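Section 6. Recording door and panel episodes in the simulator

Read this section before you record anything. It covers two-arm episodes in the Stisorura rooms using the Vurkeo recorder, from loading a room to deciding which takes to throw out. Training is in Section 8, and so are most of the disappointments.

A word on expectations. The Vurkeo welcome screen says that a few good demonstrations are enough. We have not found that to be true for doors. At Dritesbridge we recorded 3532 episodes of door and panel tasks, and after review we kept 474. Some of the loss was our own fault. A lot of it came from takes that looked fine in the viewer and taught the policy something we did not want.

6.1 Before you start

1. Load a Stisorura room and wait until the physics clock in the status bar is running. The picture appears before the clock starts, and anything you record in that gap is a still life.

2. Turn on the head view and the wrist view. You need both. The default profile saves only the head view and does not warn you.

3. Move both arms to the ready pose with the Home button. Do not place them by hand to save time. Small differences in the starting pose are useful, but they should come from the randomizer (see 6.4), where they get logged.

4. Check the head view. You want to see the robot's own torso at the bottom, both grippers past it, and the panel you plan to work on. If a shoulder hides a gripper, shift the base and press Home again.

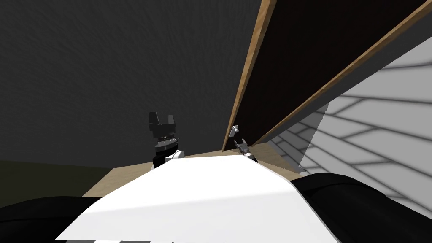

One comment on the June draft of this section asked why anyone should bother with the head view at all: the right gripper is a few pixels of gray out there, the torso eats the bottom of every picture, and the wrist view has everything the policy needs. I'd drop it and double the batch size, the comment ended.

We tried that. Training was faster. The arms then reached toward the wrong side of the panel in rooms the policy had not seen before, and we could not tell from the wrist view alone why. Keep the head view until you have your own numbers that say otherwise. The comment is right that the far gripper is small, and nothing in the settings will fix that.

6.2 Recording the approach

1. Press Record. The border turns red.

2. Drive one gripper toward the panel with the fingers open. Keep the other arm still unless the task sheet calls for it.

3. Slow down as you get close to the edge. The recorder samples at a fixed rate, so a fast approach leaves very few samples in the part that matters most.

4. Line up the opening between the fingers with the wooden edge strip, using the wrist view. Do not judge this from the head view.
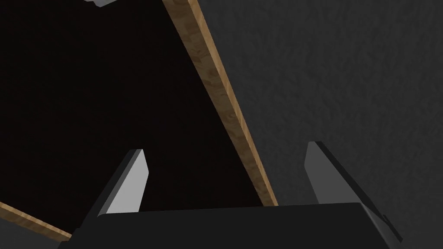 5. Hold still for 2 seconds before you close the fingers. It feels silly, and we have argued over whether the hold helps or just teaches the robot to hesitate. For now the hold stays, mainly so that the review tool can find the moment of contact.

6. Close the fingers, make the move on the task sheet, and open them again.

7. Press Record a second time to stop.

Note: The "Auto-trim" option claims to cut idle time from each end of the take. It also cuts the hold in step 5. Leave it off.

Caution: Do not nudge the arm after stopping and then press Resume. The two parts are joined with no mark at the seam, and the policy sees an arm that jumps.

6.3 Knobs

Knob episodes go in a separate set. The room loader files knob doors and plain panels under the same tag, "door_like", which is about as helpful as it sounds. Retag them yourself before the first take.

1. Start from the ready pose, as in 6.1.

2. Bring the gripper up to the door until the wrist view shows the knob, the backplate and the strip of frame next to them. Having all of them in view gives the model something to measure against. A knob filling the whole picture gives it very little.

3. Check where the knob sits compared with the finger opening. If it is above and to one side, correct the arm while recording. Corrections are worth having in the data, as long as they are slow and you mean them.
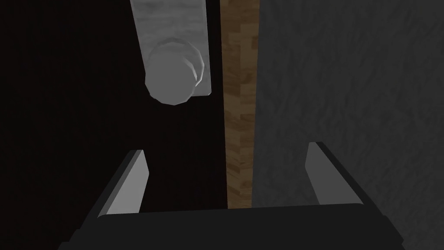 4. Close on the knob and turn it no farther than the task sheet says. The simulated latch has no feel to it. It will let you turn through positions that a metal one would refuse, and the recorder will mark the take as a success.

5. Stop the recording and write a note in the log if you made more than 2 corrections. Takes with many corrections are not thrown out automatically, but somebody should watch them.

Note: The success flag is set by door angle alone. A door bumped open with the back of the wrist passes. We would like to see this fixed, and we do not suggest waiting for it. Treat the flag as a hint.

6.4 Randomizing, with limits

The randomizer can vary lighting, wall texture, wood texture and starting pose. Vary the pose first and the textures second. Changing a wall from dark gray to light gray makes a new-looking episode that holds the same motion, and we suspect a good share of the "large" door sets in circulation are padded this way. Count distinct motions when you report the size of a set.

Leave camera position alone for your first set. If the head camera moves between takes and you forget to export its pose, the whole batch is hard to use and there is no repair tool.

6.5 Reviewing takes

1. Open the batch in the viewer and play every take at normal speed. Skimming at high speed hides finger slip.

2. Look at the head view with the wrist view beside it. If the gripper seems to touch the panel in one and not in the other, trust the wrist view and check the contact log.

3. Reject any take where the idle arm drifts. The policy will copy the drift faithfully.

4. Export what is left in the Dissanayake format. The native format drops the log notes you wrote in 6.3.
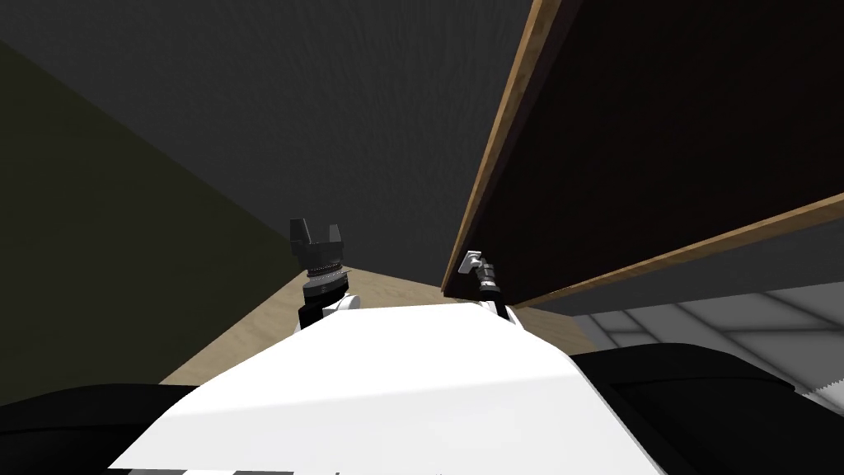
Figure 6-4. Head view with both arms in sight, right gripper just beneath the lower-left edge of the panel.

Before you close the viewer, save the list of rejected takes along with your reasons. Section 7 uses it to check whether two reviewers agree. Ours often did not.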